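Posted in January by Jin-sol Ko, Participant Coordination, Sirker

Call for participants: hand-guided demonstration of household tasks (Mandine study)

Sirker invites applications from adults who wish to take part in the Mandine study. Participants will carry out ordinary household tasks with a hand-held gripper, and the recordings will be used to teach a robot arm the same tasks. No experience of robotics or computing is required.

The study seeks 60 participants. Each will attend two sessions at the Zerkis building, and each session lasts three hours including breaks. Morning sessions begin at 9.30 and afternoon sessions at 1.30. A small number of Friday evening places may be offered to applicants in full-time work.

During a session the participant holds the gripper with both hands and uses its two fingers in place of their own. A camera on the tool records each attempt. The tasks involve cloths, containers and other light articles of the kind kept in most homes.

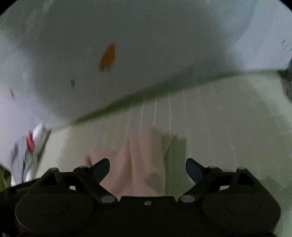
The hand-held gripper with a pink cloth between and beyond its open fingers.

Participants are asked to work at a natural pace. An attempt that goes wrong is still of use to the study and should be carried through to the end unless the session leader says otherwise. The study aims to gather 2000 attempts in all, and no individual will be required to reach a set number.

A second part of the study concerns remote control. Participants who complete both sessions may be invited to return for one further visit, at which they will guide the Coşkun arm from a separate desk using a pair of handles and a screen. This visit is optional and is paid separately.

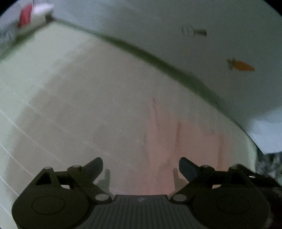 Applicants should be aged 18 or over, able to stand or sit at a table for periods of up to 43 minutes, and free of any injury to the hands, wrists or shoulders. Left-handed applicants are particularly encouraged to apply. Glasses may be worn. Rings and bracelets must be removed before the session, and long sleeves should be capable of being fastened at the wrist.

A payment of £179 will be made on completion of both sessions. Those who withdraw after the first session will receive half of this sum. Travel within the city is refunded on production of a ticket or receipt.

Voices are not recorded. Hands and clothing may appear in the recordings, and written consent to this will be sought before the first session. Participants may ask for their recordings to be deleted at any time before the study closes.

Applications should be made in writing to Jin-sol Ko at Sirker, stating preferred session times and any access needs. Applicants will be told of the outcome by letter or e-mail. Current employees of Sirker and members of their households are not eligible.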